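Skollgate
Notes on a small automation budget

Home | Archive | About

What I budgeted for the second bench, and what I'd change

18 July 2018

A few people wrote after the last post to ask for the actual budget sheet. It's messy, so I'm going to go through it in words and give the numbers where I think they're useful.

The background is short. We have one bench with two small arms on it, and the work is sorting drink bottles: pick them up off the table, drop them in a bin. We want a second bench so that two people can run sessions at the same time. My job was to work out what it would cost, get it approved, and order the parts. I had until November to spend the money, so I had no excuse to rush, and I still rushed some of it.

I started by writing down everything already on the first bench. I recommend doing this standing next to the bench with a notepad. My first list, written at my desk from memory, left out the wall panels, the cable ties, the small brackets on the wrists and the bin.

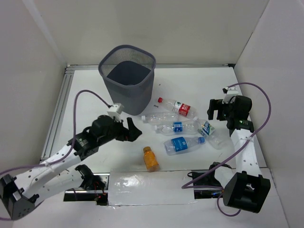

The arms were the easy line. Same model as before, same supplier (Vanags), same price as the last order apart from shipping. I asked for a second quote from Rilangate for a slightly larger arm and spent too long comparing the two. The larger arm had more reach, but the table is small and we would have paid for reach that we can't use. I also didn't want two benches with different arms. Every program, every spare part and every set of notes would have had to exist twice.

The frame and table came next. I had put this down as a minor item and it wasn't. Aluminum extrusion is cheap by the length, but the corner brackets, the slot nuts, the end caps and the cutting charge add up fast. My total for the frame, the tabletop and the panels came to 1,125 dollars, against a guess of less than half that. If you're doing this for the first time, price the brackets and nuts before you price the bars.

Panels are worth the money. I know people who run arms on an open desk and get along fine, but the first week we had the original bench set up without walls, every session looked different to the cameras depending on who had walked by or left a jacket on a chair. Plain light gray panels fixed that. They also stop things from rolling onto the floor, and a bottle on its side will roll.

The cameras were where I got the order wrong. I had budgeted for one good camera looking at the table and had put the wrist cameras under "later." Tsung-han Sin read the draft and moved them to the top of the list. His point was that the overhead camera tells you which bottle you're going for and the wrist camera tells you whether the fingers are going to clear it on both sides. He has run a lot more sessions than I have, so I took his word for it and then went and watched some of the recordings.
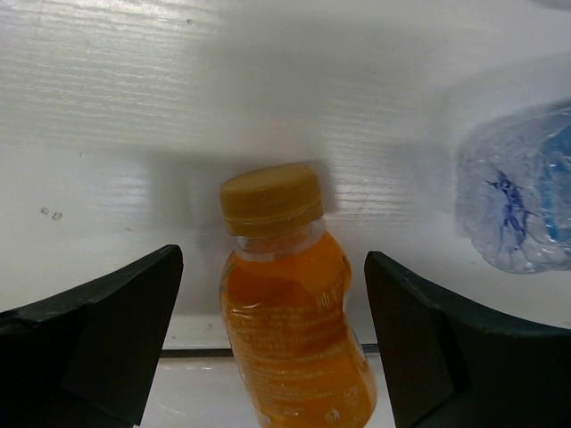
He was right. The wrist cameras don't have to be expensive. We're using a small low-cost module, and the part that cost more than I expected was the cable. It has to be long enough to follow the arm through its whole range, with a loose loop left over, and flexible enough that it doesn't pull on the wrist. I bought two kinds. The cheap ones were stiff and I've put them in a drawer.

Gripper fingers are a consumable. I didn't treat them that way the first time, and I ended up asking for more money three months after telling everyone the bench was finished. They get chipped and worn. This time I put in 3 spare pairs per arm from the start, plus one complete spare gripper. The spare gripper was 529 dollars and it was the line I had to argue hardest for, as it sits on a shelf until something goes wrong. My argument was the length of the wait for a replacement. If one gripper fails and we have no spare, the bench is down until the next one ships.

The same goes for joint motors, although I only asked for one of those. They fit in any of the joints we've had trouble with.

Then there is the small stuff. I set aside 80 dollars for test objects, mostly bottles, and someone did ask me why we were paying for bottles when there is a recycling bin in the kitchen. We use those too. But I wanted a mix that I could choose: different caps, different labels, some with no label, a short juice bottle along with the taller water bottles. Labels matter a good deal. A clear bottle without one is hard to see against a white table. A thin water bottle also gives when you squeeze it, so how hard the fingers close depends on what they're holding and where.
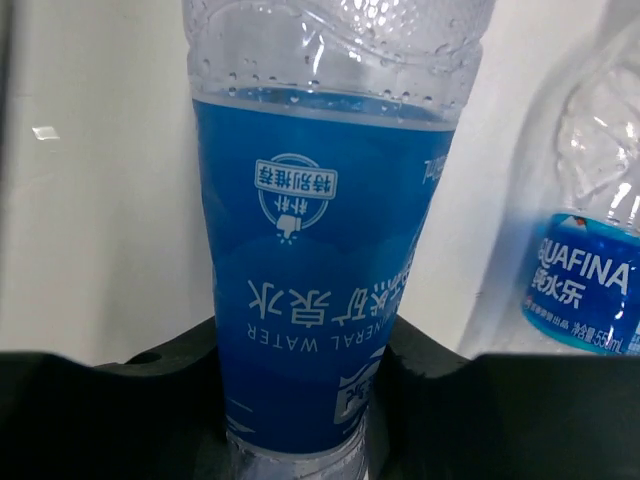

I'd put the test object line at double next time. Thin plastic doesn't last. After enough grips a bottle goes soft and dented and stops being a fair stand-in for one that came off the shelf, and then you have to replace it.

The bin was a wire-mesh wastebasket from an office supply store. I looked at a proper molded bin from Basier, made for parts handling, and it was nice, but it was tall enough that the arm would have had to lift every bottle much higher. The wastebasket is light, so we do have to check that it's still where it started. A bit of double-sided tape would take care of it.

Things I forgot completely on the first draft of the sheet:

A power strip with enough spacing for the adapters.
A second USB hub. Too many cameras on one hub and they start dropping.
Sales tax on the extrusion order.
Somewhere to put the computer.
Time. I had no line at all for the days it takes to assemble and calibrate the bench, and those days come out of somebody's week.

On the last one, I've now written down five working days for one person and I think that's still low. The first bench took longer, but we were also learning where everything went. I kept the photos and notes from that build, so the second one should go quicker.

What I decided not to buy: a powered height-adjustable table, a third arm, and the supplier's service plan. The table would be nice for people's backs and I may come back to it. The third arm was a suggestion from a meeting and it never had a task attached to it. The service plan only covered faults we can already fix with the spare parts on the shelf.

The extrusion and panels are ordered and the arms go in next week, once the purchase number comes through. I'll post the cleaned-up sheet when the invoices are in and I can put real prices next to the estimates. If you've built something close to this and your frame came in cheaper, I'd like to know where you had it cut.

Filed under: budgets, bench two
Previous post: Replacing a joint motor without taking the whole arm off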